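Five questions at Usik Links: the superintendent on winter work

January 31, 2021
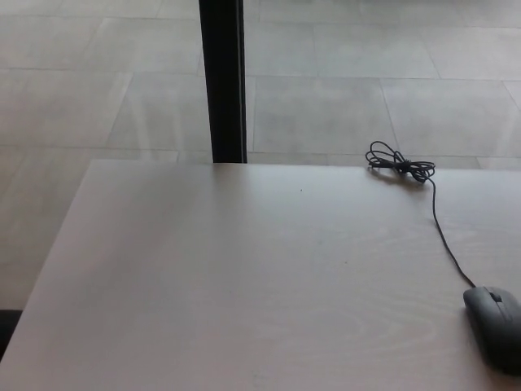

A light-colored table with a computer mouse near one corner.

Sinéad Ó Dálaigh has been superintendent at Usik Links for 5 seasons, and she would like members to stop asking when the back nine opens.

"It opens when the drains are in," she said. "We have 400 feet of pipe left to lay on 14, and the ground has to let us do it."

The 14th fairway has held water since the course was built. Pillay, the contractor, started trenching in the fall and stopped twice for frost. Ó Dálaigh expects the crew back in February.

The greens are a separate matter. She wants them a little slower this spring, mowed higher until the roots recover from last summer.

"People will complain for two weeks — then they'll putt on them and forget," she said.

The practice range stays open, mats only. Carts stay on the path, including on the front nine. The 200-yard marker, knocked over in a storm, will be reset once the post arrives.

Asked about her own game, she said she last played in August and lost a ball in the pond on 6.

"I know where it is," she said. "I'm leaving it."

Related
Ravance Cup moves to a new format
Fosudon junior clinic: how to sign up
Winter rules and preferred lies
Cart path repairs near the 10th tee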